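Stop Letting Engineers Teach the Robots

By Thulani Mahlangu
Jan 25, 2019

I have now picked up a bottle and put it in a box 296 times, on purpose, for science. Ask my wrist. My wrist has opinions, and so do I, and since the wrist can't type you're getting mine.

If you missed my last post, I've been spending my evenings as one of the people who show robots how to do ordinary things. There are two ways of doing it, at least in my small corner. One is remote control, where you sit in a chair and drive an arm that's somewhere else in the room (or somewhere else entirely). The other is by hand. You hold a gripper, you walk up to the mess, and you just do the job while a camera on the gripper watches.

I started with remote control, on an arm called Lollura, and I'll say it plainly: I was terrible. The first time I tried to lift a soup can with it I spent eleven minutes sweating over two joysticks and then knocked the can onto my own foot. My nephew did it in two tries, so some of that is me. But some of it is the setup too! You can't feel anything. You're looking at a screen, the arm is a beat behind you, and every bit of sense you've got about cans, built up over a whole life of handling cans, stays behind in your fingers where it's no use to anyone.

The people at Vorgate, who make the software I was using, love remote control, and I understand why. What the arm did is exactly what gets recorded. There's no guessing later about whether a real arm could bend that way. When I'm holding a gripper I'll happily twist my elbow over my head to get around a lamp, and some poor machine is supposed to copy that with a shoulder bolted to a table. Fair point. I've read their 50 pages of guidelines and most of it is fair points.

What bugs me is who ends up doing the teaching. Remote control takes practice, so the folks who get good at it are the folks who already work in the lab. They clear a table. They put one red block on it. They move the red block, beautifully, 800 times. And then everybody is surprised when the robot meets a bedroom and falls apart.

I've never lived in a house with one red block in it. Have you? I live with cords and crumpled bags and cushions that slide onto whatever I'm trying to reach. A bed gives when you lean on it. Light pours in through the window and washes half the view out. I want a robot that learned its manners in a room like that, from a person who's used to rooms like that – my aunt, say, who could pack a suitcase for six in the dark.

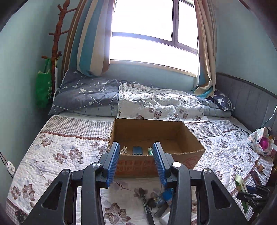
Gripper open over the box, with more still out on the bedspread.

Sorting small stuff into a cardboard box is about as humble as work gets, and I think it's worth more than another hundred perfect blocks. A can on its side wants a different grab from a thin rod lying flat on a quilt. You don't plan that. You tip the gripper a little and go, and if you fumble, you fumble, and I'd argue the fumble should stay in the recording. (Bogale, the group I send mine to, disagrees with me and throws the messy ones out. We've had words.)

I'm not saying scrap the joysticks. For anything heavy or hot or sharp, please, sit in the chair and keep your hands to yourself. And hand-held teaching has its own bores. By June I'm supposed to have 661 of these done, and there are nights when I look at that bottle with real hatred.

But if the plan is to have these things in our homes, then let the people who live in homes do the showing. Pay them properly, too. My aunt doesn't work for free, and she's already asked me what the rate is.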